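Ticket: Zundport assay support
Product: Braso duplex antibody set, plate-based
Opened by: Lụa Huỳnh
Assigned to: Idris Powell
Status: Closed

Issue as reported
High background in the zero calibrator wells. Expected signal is below 200 counts. Mean of the zero wells on the last plate was 1,679 counts, with poor replicate agreement along the outer columns. Upper calibrators read normally. Lower limit of detection is no longer usable for serum samples.

Setup
Coating overnight at 4 °C, sealed. Block for 1 hour with shaking at 700 rpm. Sample incubation 2 hours, detection antibody 1 hour, both at room temperature. Plate washer is a Nassar 96-channel unit, 3 cycles per wash step. Detection antibody diluted in Stuller diluent, same lot as the previous good run.

Thursday, 9:40 – Idris Powell
Please send the raw plate file and the washer program. Also confirm whether the detection antibody was spun before dilution. Aggregates in the stock vial can raise the blank without changing the top of the curve.

Thursday, 11:15 – Lụa Huỳnh
Files attached. Antibody was spun and only the supernatant was used. Read buffer is from a new bottle. Blocker was made fresh.

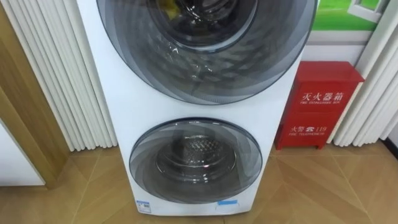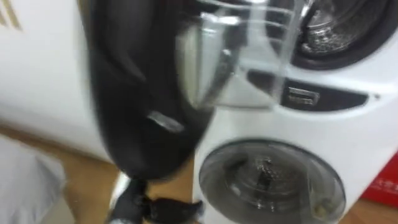

Is a high zero calibrator always a blocking problem?

No single step accounts for every case. Incomplete washing after the detection antibody gives the same result, and it tends to show up as uneven replicates. A blocking fault usually raises the whole plate evenly.

Thursday, 14:05 – Idris Powell
Washer program shows an aspirate height set for a different plate type. Residual volume after the final cycle would be too high. Suggest the following:
1. Reset aspirate height to the value for the current plate.
2. Run a dye test and check residual volume in the outer columns.
3. Repeat the calibrator curve with a manual wash on half the plate.

Follow-up – Lụa Huỳnh
Height corrected. Zero wells now below 200 counts on both halves of the plate. Replicates within limits.

Resolution
Washer configuration. Antibody lot not replaced. Closed by Idris Powell.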